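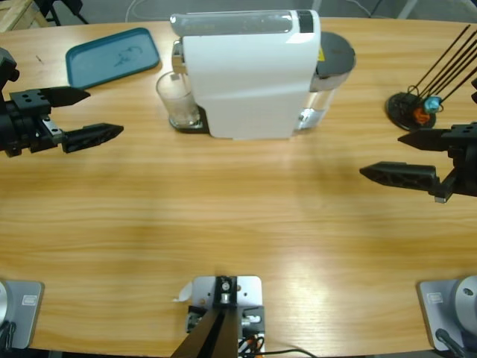

According to Elsa Hämäläinen, the hardest thing to teach a two-armed robot is when to keep one of its hands out of the way, and a good deal of Pulta was written with that complaint in mind.

Pulta is a software package for planning and supervising the movements of a pair of robot arms that share a single table. It sits between the part of a system that decides what ought to be done (put the glass under the spout, say) and the part that sends currents to the motors, and it spends most of its time on the unglamorous stretch in the middle: who moves first, by which route, how quickly, and what everyone should do if the glass isn't where it was supposed to be. It is maintained by a small group of programmers under the name Makris, and is used mostly in teaching labs and by people working on household tasks such as making coffee, laying out dishes and putting things back in the cupboard.

Name

The name is a shortened form of the Finnish word pulpetti, a school desk, and was first used for the folder in which the earliest scripts were kept. Several grander names were suggested over the years and none of them stuck. Users tend to write it with a capital and pronounce it however they like.

Background

Software for moving one arm has been around for a long time and is, in the main, very good. Give a modern planner a model of the arm, a model of the table and a place to go, and it will usually find a decent path before you've had time to wonder whether it will. Adding a second arm to the same table makes the whole business a lot more crowded. Each arm becomes a moving obstacle for the other, the number of joints to be considered at once doubles, and the search through possible motions grows far faster than that.

There were two common ways of coping before Pulta came along, and both are still in wide use. One was to treat the pair as a single large robot and plan for every joint together, which gives lovely results when there's time to wait for them. The other was to draw a line down the middle of the table and forbid either arm from crossing it. That works nicely until the job involves something standing in the middle, and a coffee machine nearly always does.

Pulta takes a middle road borrowed from railway signalling. The space over the table is divided into small blocks, and an arm has to hold a block before any part of it may enter. Blocks are asked for a little way ahead of the motion and given back as soon as the arm has cleared them, so that both arms can work around the same object provided they don't need the same bit of air at the same moment. The piece of the program that hands out the blocks is called Gendgate, and it was written first. Everything else grew up around it, which may account for the somewhat rambling layout of the source code.

How it works

A task is given to Pulta as a list of steps, each with a condition that should be true before it begins and another that should be true once it's finished. For a coffee task on a bench like the one at the top of this article, where a clear glass stands under the spout of a capsule machine and a teal tray lies beside it, the list might ask for the glass to be moved to the tray. The opening condition would be that a glass is seen under the spout, and the closing condition that a glass is seen on the tray. Pulta doesn't take the word of the gripper for either one. A gripper can close quite happily on nothing at all and report that it has closed.

Once a step is accepted, the planner proposes a path for one arm and a resting posture for the other. These resting postures are perhaps the most distinctive part of the package. Older programs generally sent the idle arm back to a fixed home position, a habit that wasted time and sometimes swept the elbow straight through the area the working arm wanted. Pulta instead picks the closest posture that leaves the needed blocks free, and an idle arm may simply shuffle back a little and wait there with its fingers open.

The path is then smoothed and handed to the controller, which follows it at a rate of 300 cycles a second. The controller watches the difference between where each joint should be and where it is, and it slows both arms together if either one falls behind. Slowing them together matters more than newcomers expect. If only the late arm slows, it hangs on to its blocks longer than planned, the other arm arrives early, and the two of them end up waiting politely for each other like people at a doorway. (The manual calls this a courtesy lock, and there's a whole chapter about getting out of one.)

Perception

Pulta has no vision system of its own. It expects to be told what is on the table by another program, and most installations use Akodau, a companion package that shares a number of the same authors. Akodau works from a fixed camera looking at the whole bench, and it keeps a running list of objects with a position, a rough outline and a confidence for each.

Clear objects have been a sore point from the start. A drinking glass shows the camera mostly what is behind it, along with whatever light happens to be bouncing off the table, and the water tanks fitted to many coffee machines behave in much the same way. Depth sensors often look straight through both. Akodau deals with glasses by finding the rim and the base separately and refusing to report a glass unless it has found the pair, so it misses some real ones but seldom dreams one up. Tanks and other see-through parts of a larger appliance are handled with less finesse: the whole machine is wrapped in a single solid shape, and the planner is told to keep out of it except through named openings such as the space below the spout.

Thin things are the other steady nuisance. Rods and cables can vanish from one reading to the next, and an obstacle that flickers in and out of existence will make any planner look foolish. Akodau therefore forgets slowly. An object once seen is kept on the list for a while after it was last detected, with its confidence sinking all the time, and Gendgate treats its blocks as occupied until the confidence drops below a limit set by the user.

Recovery from errors

When a closing condition isn't met, Pulta stops, holds both arms still and asks for a fresh list of objects before trying anything else. It then looks for the latest step in the task whose opening condition is now true and carries on from there. If the glass has slipped over on the tray, for instance, a task with a step for righting fallen glasses will pick up at that step, and a task without one will stop and call for a person.

This simple scheme has its critics. It has no memory of what has already been tried, so an arm may repeat the same failed grasp with perfect good cheer until the retry limit is reached. Version 2 added a small change to the approach angle on every new attempt, and that helped more than its authors had dared to hope, though it did nothing for steps that were badly described in the first place.

Testing

The package comes with 352 recorded table layouts, gathered in the Makris workshop and stored as object lists with no pictures attached. Every proposed change to the code is run against the lot of them overnight in simulation. A change is turned away if it causes a collision in any layout, and it's sent back for discussion if it makes the average task slower.

A longer trial on real arms was carried out before version 2 was released. It ran to 2,795 separate steps, nearly all of them the fetching and placing of cups, glasses and trays, and the log was published with the software so that others could pick over it. Most of the failures recorded there were blamed on perception, with clear glasses well in front. Courtesy locks made up a smaller share, and these were mostly cleared without help once the manual's recommended settings were used. Readers of the log have pointed out that the tables used were all rather tidy, and the maintainers have agreed that more clutter would make for a fairer test.

Reception and use

Teachers have been the warmest supporters. The block display, which shows the space over the table as a grid coloured by whichever arm holds it, makes a fairly abstract idea easy to follow, and students who have sat through a lecture on shared resources without much joy will often watch it for ages. Researchers have been more reserved. Blocks are a coarse way of describing space, and on jobs where the hands must work very close together, such as one holding a jar while the other turns the lid, they have to be switched off for the last few centimetres and the motion left to a separate controller. Pulta includes one, but it's basic, and many labs replace it with their own.

Installation has a reputation for being fiddly. The two arm bases have to be measured carefully against each other and against the camera, and a small error in either will show up at the fingertips as a large one. A calibration routine was added in version 2, in which each gripper is brought to a series of marked points on the table and the readings are compared. It should be run again whenever a base has been unbolted or the camera bumped.

See also

Bimanual manipulation
Collision avoidance
Motion planning
Railway block signalling
Transparent object detection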